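Noise in shared study rooms: Term 2 project report
Draft for 24th July
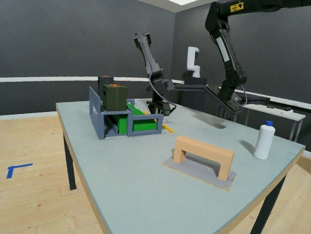 Question was simple. Does a rug and some curtains make a study room quieter, or do people just think it does? We used two rooms in the Wirholm building, same size near enough. One got the soft stuff, the other stayed bare.

Method: sound meter app, readings over 10 afternoons, plus a short survey. 11 students filled it in. Should of been more but exams.

Results. Bare room louder by almost four decibels on average. Survey agreed, mostly. Five people said they'd favour the rug room even with worse chairs.

Problems: phone mic not calibrated. Door left open at least twice. Ogunleye (2nd reading on the list) says echo matters more then volume, and we didnt measure echo at all.

Next: redo it in August with a proper meter. Graphs still to come, colours need fixing.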